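Plurkham Residents' Forum > Parks and open spaces > Riverside path, second consultation

dewanti_i
I attended the meeting at the library yesterday evening. The council proposes to extend the path from Ploditz Bridge to the old boatyard, 300 metres, with benches and a slope for wheelchairs. Comments are open until the end of December. Please write to them, even if it is only two lines.

millrace
And the trees? The drawing shows 12 willows taken out along the bank.

dewanti_i
They said five would stay. I asked for this in writing and I did not receive an answer yet.

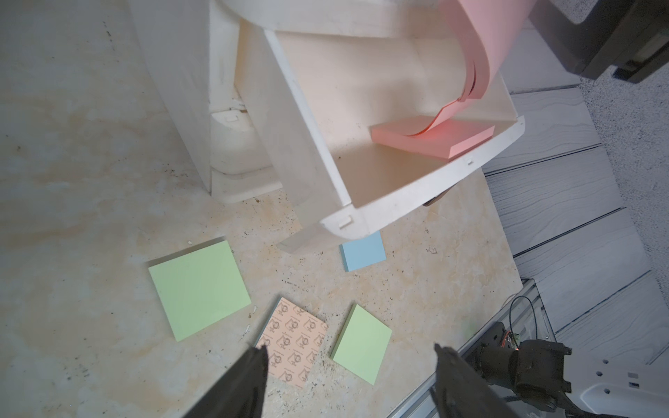

Posted by Tshepo Van der Merwe, 21:40
Member, Bremetano Road

I must disagree a little with the first message. A path is good, but the last consultation collected 200 comments and I could not find one of them in the new plan. Many of us asked for lighting near the steps. Where is it?

millrace
Lighting would be terrible for the bats. I wrote against it then and I will do it again.

Tshepo Van der Merwe
Low lamps, only at the steps. My mother does not walk there after four o'clock in winter, and she lives beside the river.

potgieter_lane
Does anybody know if cycles are allowed? The leaflet says "shared use" and the map says "footpath".

dewanti_i
The officer said shared use, but the width is not decided. I will ask again and put the reply in this thread.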